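Report on a Visit to the Whitfield Manipulation Test Site
Prepared for the members of the Regional Workplace Automation Forum

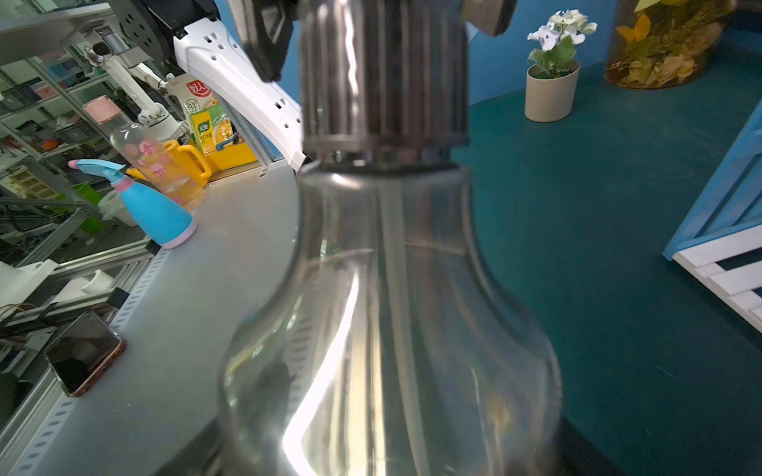
The Forum's visit to Whitfield in September was arranged at the request of members who had read the site's notice concerning a dropped-object incident on one of its tabletop cells. The site is operated by Renov and tests robot arms on ordinary household goods before the control software is released to partner firms. Its management agreed to receive a party of 12, to show the cell in operation, and to answer questions on the fault and on the measures taken since. The cell handles goods of very different weight and finish on one gray tabletop, and a large clear glass bottle with a ribbed metal cap shares the surface with a yellow plastic watering can, a light blue spray bottle and a power strip. Glass is the material of most concern to the Forum, and the greater part of the discussion dealt with it.

Arrival and briefing

The party was met at the gate by Archana Bajpai, the site manager, and given a safety briefing lasting 20 minutes. Visitors were issued safety glasses and asked to remain behind the yellow line unless accompanied. Ms. Bajpai explained that the site has three cells of the same type, all running the Ullo control package. The incident took place on the second of these. The other two were stopped the same afternoon as a precaution and remained out of service until the review was complete.

Members wish to record that the briefing was frank. The full incident log was made available in the meeting room, and no question was refused.

The incident

Ramesh Pant, who leads the control group, described the sequence of events. The arm had been given the task of gripping a glass bottle by its cap, lifting it a short distance and setting it down again. This task had been completed many times on previous shifts. On grasp number 637 of the shift, the gripper closed on the cap and the controller reported a secure hold. The arm began to lift. The cap turned slightly between the fingers, the bottle tilted, and the fingers opened. The bottle struck the edge of the tabletop and broke on the floor.

No person was injured. The operator was seated outside the marked area and pressed the stop button at once. The stop, however, did not take effect as expected. The arm continued through the remaining part of its motion before coming to rest, and passed over the broken glass with its fingers open. The review treated this second matter as the more serious of the two, and the Forum agrees with that judgment.

Findings of the site review

Mr. Pant presented the findings in two parts.

The first part concerned the grip. The controller judged a hold to be secure from the distance between the fingers and the current drawn by the motor. Both readings were normal at the moment of the lift. Neither reading could show that the cap was turning. One of the finger pads had also worn smooth on its inner face, and the pads had last been changed after 2678 cycles on a different set of objects. The maintenance schedule was based on calendar time and took no account of the number of cycles or the objects handled.

The second part concerned the stop. The button was wired correctly and its signal reached the controller. A setting introduced with an update to the Ullo package allowed a motion already in progress to finish before the stop was applied. The setting was intended for planned pauses between tasks - it should never have governed the emergency button. Vikas Tyagi, who carried out the electrical inspection, confirmed that the error lay in the configuration and that no wiring fault was found.

Demonstration

The party then moved to the cell floor. Mr. Tyagi ran a series of lifts at reduced speed and pressed the stop button at a different point in each. The arm halted on every occasion. Members were invited to press the button themselves, and three did so. The button now cuts drive power through a separate relay, and the control software has no part in the action.

The change to the grip check was also shown. The arm closes on the object, raises it very slightly and holds still while the wrist sensor is read for any twist. If a twist is found, the object is lowered and the attempt is recorded as failed. This adds a delay to each lift. Mr. Pant acknowledged that partner firms have complained of the loss of speed, and said that the check would stay in place for all glass items.

Questions from members

Mattes Meinecke asked whether the same update had been supplied to other sites. Ms. Bajpai replied that it had been sent to the Plorkberg site, where the setting was found to be active and was switched off before any incident occurred. A written notice has been sent to all users of the package.

Ottar Eide asked why a filled or heavy bottle should be gripped by the cap at all. Mr. Pant answered that people often lift bottles in this way, and that the tests are meant to include handling of that kind. Mr. Eide asked that his reservation be noted. He considers that a grip on the neck or body should be the default for glass, with the cap grip used only in supervised tests.

Matters for follow-up

The Forum has requested a copy of the revised maintenance schedule, which will set pad changes by cycle count. It has also asked for the results of the next independent test of the stop circuit. Members operating similar cells are advised to check the stop behavior by a physical test after every software update, and to keep a written record of the result.

The site has offered to receive a second party in the spring. Members who wish to attend should give their names to the Forum office.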